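Stilodar Corner Cabinet, Narrow

A slim storage cabinet for the corner of a bedroom, hallway or home office. The Stilodar line is built in our Melstead shop and shipped fully assembled. There is nothing to put together except the two wall brackets, which come in the box with screws for drywall and for masonry.

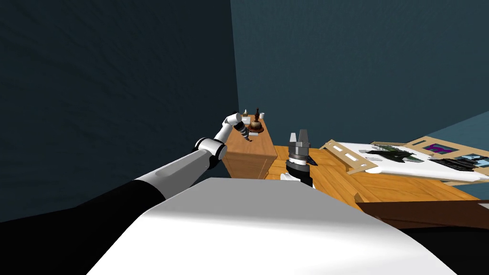 Image: Murthy Interiors

The flat top takes small items such as a cup, a hand bell or a key dish. Maximum load on the top is 26 pounds. Use a coaster under hot drinks and wipe up spills right away, as standing water will leave a mark in the finish.

Shipping weight: 40 pounds
Finish: clear matte or Sirberg oil
Warranty: 2 years, parts and finish

Clear matte needs no upkeep apart from dusting. Sirberg oil darkens a little in the first months and should be renewed once a year. Apply a thin coat with a lint-free cloth, going with the grain, and leave it overnight before putting anything back.

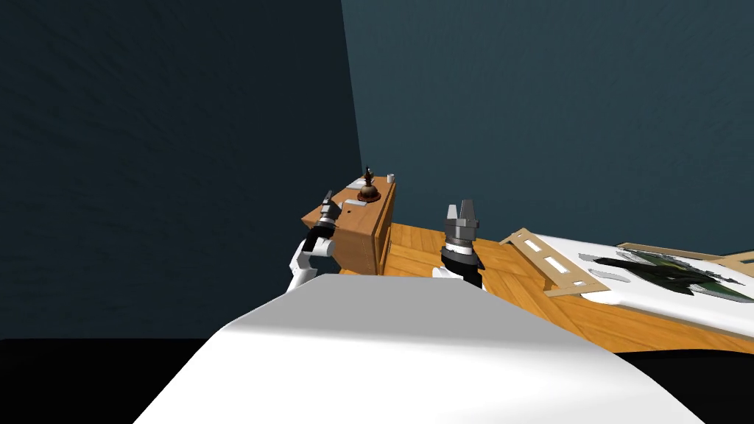
Brackets must be fitted on carpet and in any home with small children. On an uneven floor, use the felt shims supplied and check with a level before tightening the screws. Keep the cabinet away from radiators and floor vents.

Orders placed before noon leave Melstead the next working day. Returns are accepted unused and in the original carton. Replacement brackets and shims can be ordered from the Spare Parts page.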